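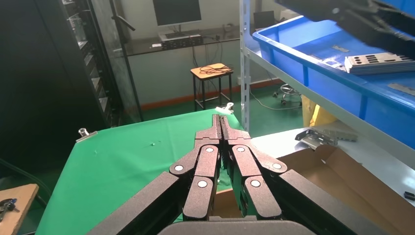 Progress report: Jesik gripper kit trial
Period covered: October
Prepared for the Meltley equipment fund

Summary

The trial is on schedule. The Jesik kit was delivered complete, mounted on our arm within the first week, and has been running pick-and-place work on flat metal parts since then. The main result so far is that the gripper handles single parts well and stacked parts less well. Spending is within the grant. We are asking for one change to the work plan, described under Next steps.

Background

Meltley funded this trial so that small shops in the Lundau area could get an independent account of the kit before buying. Jesik sells it as a package: a two-finger parallel gripper, a wrist camera, a cable set, a mounting plate and a year of software updates. We bought ours at list price through Arain, the regional dealer, and neither company has any say in what we report. Arain has seen our notes on the mounting plate because we needed a replacement part.

Work done this period

Installation. The mounting plate supplied with the kit did not match the bolt pattern on our wrist flange. Arain sent the correct plate free of charge and it came on a Tuesday, so the delay was short. The printed guide lists both plates but does not say how to tell which one has been packed. We have asked for that page to be revised.

Camera setup. Calibration took most of a day the first time and under an hour when we repeated it. The software asks for a flat surface of one plain color, and a plain green cloth on the table has been good enough. Wrinkles in the cloth gave us poor depth readings early on, and pulling it tight and clipping the edges fixed most of that. The fingertips are always in view of the camera. This is useful for checking the grip but it does hide the point directly behind the tips during the last part of an approach.

Picking trials. We ran 1000 picks with single parts laid flat on the table, then began on parts stacked in a bin. The parts are sheet metal with rectangular cutouts. They are thin and there is not much for the fingers to hold on to, and we chose them for that reason. Of the 1000 table picks, four failed. Two of those were caused by a loose connector on the camera cable and should not be counted against the gripper.

Bin picks are harder. The software can find the top part in a stack but sometimes reads an edge of the part underneath as belonging to it. When this happens the fingers close across both, and either two parts come up together or the grip slips. We have not finished this set and will give the failure rate in the next report, when it means something.

Wear. The linkage pins show no play that we can feel by hand. The matte finish on the finger assemblies has held up. The fingertip pads have light scratches from the cut edges of the metal. Jesik lists the pads as a replaceable item, and we will change them at the midpoint of the trial whether they need it or not, so that both halves start from the same condition.

Problems

The cable set is too short for an arm with a full reach. We added an extension of our own, and a buyer with a larger work cell should expect to do the same.

The software update released during the period reset our grip force settings without a warning. Nothing was damaged. We now write the settings down before each update. Jesik's support desk answered our message the next morning and said a fix was planned – no date was given.

Shelf height also needed attention. The bin was first placed where the arm had to bend sharply at the elbow to reach the far side, and it stopped several times on joint limits. Moving the bin helped, but the far corner is still slow to reach.

Budget

Spending this period was $1079, covering spare fingertip pads, the cable extension, clamps and the dealer's inspection visit. The kit itself was paid for in the last period. No further large purchases are planned.

Next steps

We will complete the bin picking set and then repeat the table picks with new pads. The work plan calls for a third set using coated parts. We would like to replace it with a longer bin set using the current parts, as this is the job most of the Lundau shops told us they want automated. The cost would be the same. Please let us know before the end of November if Meltley has any objection – we can go back to the original plan up to that point without losing time.

The raw pick logs are available on request.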